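Furkell Records: Mail Order and Download FAQ
Last updated May 2, 2021
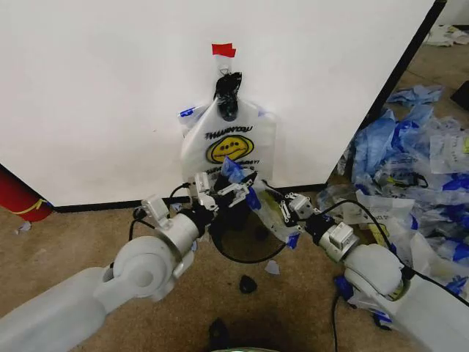 A smiley-face "THANK YOU" bag on an adhesive hook.

Which formats do you sell?
Most jazz and improvised titles are issued on CD and as 24-bit FLAC. Vinyl is limited to 600 copies per title.

Is the Jugah live set complete?
The LP edition omits the second encore. The CD and download include it, with the bass solo unedited.

Why is the Drindeo reissue quieter than the original?
It was transferred from the master tapes with no added compression. Adjust playback volume accordingly.

Where do you ship from?
All orders leave our Clerndale warehouse. Parcels over 4 kg are sent by road and require a signature.

How long do download links remain active?
90 days from purchase. Expired links can be renewed once through your account.

Can I return an opened record?
Only if it is faulty. Surface noise between tracks is not treated as a fault; skips and off-centre pressings are.

Do you accept demos?
Submissions reopen in November. Send links to streaming audio. Attachments are deleted unread.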